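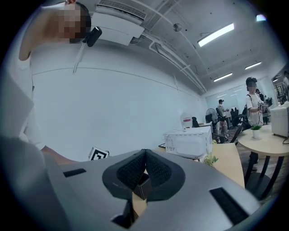

Last changed: Friday, 16:20

Open day walk-through, hand-held gripper demonstration, Casska room 304
Host: Plurano. Visitors expected: 12 per group.

1. Ways between the tables free - Partly. One cable lies across the floor. Please tape it before the first group comes in.
2. Power strip away from the walking path - No. It must go to the wall side.
3. Backpack straps closed and short - OK.

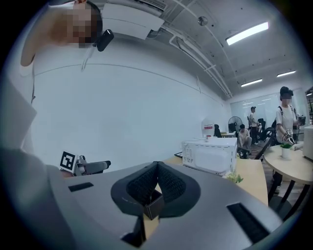
4. Fingers kept out of the jaws when passing a gripper to a visitor - OK, but say it aloud each time. Visitors do not know where it closes.
5. Marker cubes fixed firmly - OK after 2 checks. Form 501 is signed.
6. Distance between two persons working - Too small at the wall side. I recommend one arm length more.

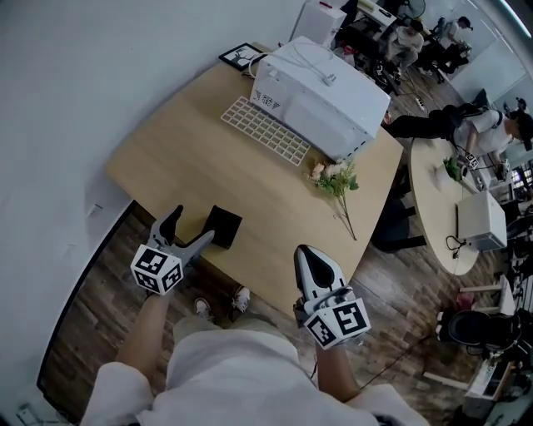
7. Table stable when leaned on - Round table not tested yet. The Kan team will do it in the morning.
8. Shoes closed - OK for our people. For visitors it is written in the Claneck invitation, I hope they read it.
9. Standing fan - Guard must be checked, and the plug also.

Result: can open when points 1, 2 and 7 are done.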